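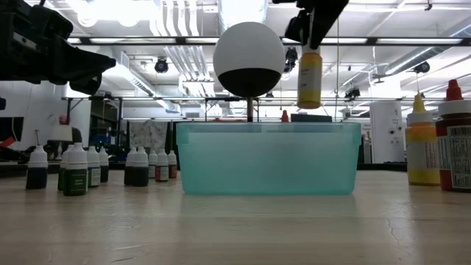
Friday, late. Legs gone. Did the Gorkside loop with Roscoe after all, even though I swore I'd rest this week. Wind in our faces the whole way to Prerby, then rain, then sun for the last 10 minutes just to be mean. New shoes rubbing on the left heel. Need to tape it tommorow.

Total for the year is 3,053 miles. Wanted to be past that by May but ok, had the cold and then the knee.

Urs called while I was in the bath. Wants me in for the Drakivel ride, 100 miles, two big climbs. Said maybe. Roscoe already said yes for both of us, so I guess thats a yes.

Ate cold noodles standing up. Chain still filthy. Have to call Mom back before 10 and find the other glove, think it's in Roscoe's car.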